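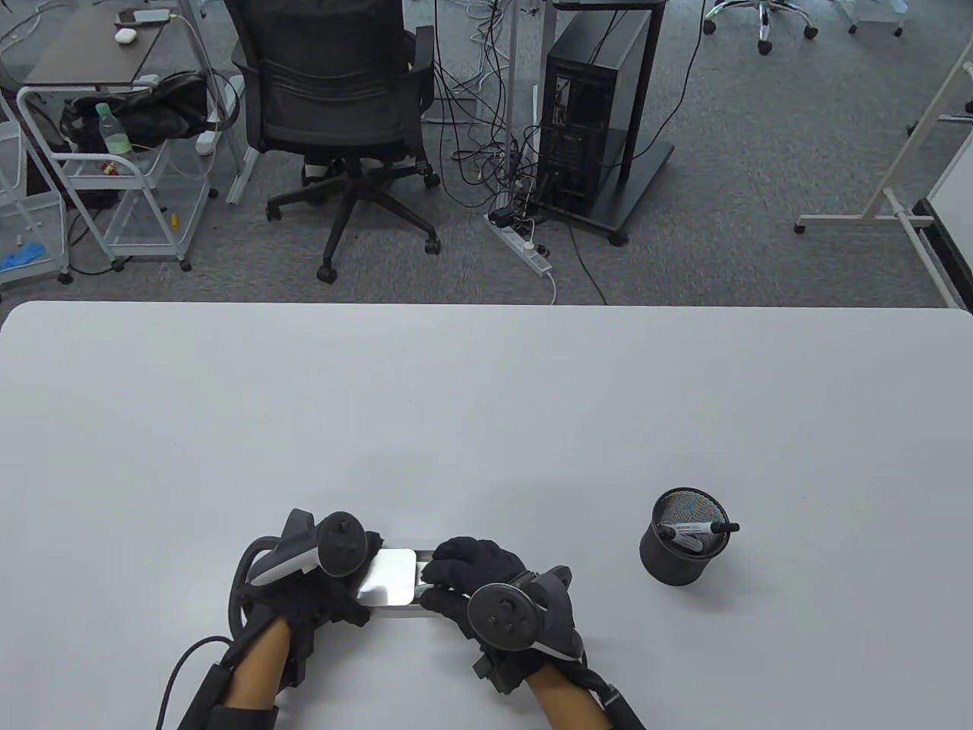
Figure 6. Objet métallique plat et rectangulaire, tenu à deux mains gantées sur un plateau blanc.

3.2. Surfaces réfléchissantes et fatigue visuelle au poste de travail

Les plaintes liées à l'éblouissement sont plus fréquentes dans les bureaux aménagés avec du mobilier clair que dans ceux qui ont conservé des plateaux en bois foncé. Talpur et Valtonen avaient déjà signalé cet écart, sans pouvoir le séparer de l'effet de l'orientation des fenêtres. Notre enquête, menée en février sur les sites de Harkerach et de Cledska, visait à distinguer les deux facteurs. Au total, 987 questionnaires ont été retenus après exclusion des réponses incomplètes.

Chaque participant devait indiquer la couleur de son plan de travail, la position de la fenêtre la plus proche et la présence d'objets brillants dans son champ de vision habituel. Un objet à face supérieure polie, comme celui de la figure 6, renvoie la lumière dans une direction étroite, alors qu'un plateau mat la diffuse. La gêne dépend donc beaucoup de la posture : il suffit souvent de déplacer le siège de quelques centimètres pour que le reflet disparaisse. Les répondants qui changent régulièrement de place déclarent moins de maux de tête en fin de journée, mais l'écart reste faible et n'est pas significatif à Cledska.

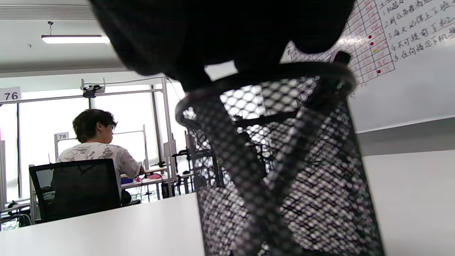 Le contre-jour pose un problème différent. Lorsque la fenêtre se trouve face à l'occupant, l'œil s'adapte à la zone la plus lumineuse et les documents posés à plat paraissent plus sombres qu'ils ne le sont. Les stores à lamelles atténuent cet effet à condition d'être réglés au cours de la journée, ce que six répondants sur dix à Harkerach disent ne jamais faire. Bugti propose d'imposer un réglage automatique. Cette solution a été mal acceptée dans l'immeuble Akbari, où les occupants ont demandé son retrait au bout de 12 jours.

L'effet du mobilier clair subsiste après correction pour l'orientation, avec une ampleur réduite de moitié. Nous n'avons pas mesuré la luminance directement et les réponses portent sur une gêne déclarée. Les mesures instrumentales du site de Gorkus sont présentées à la section 3.3.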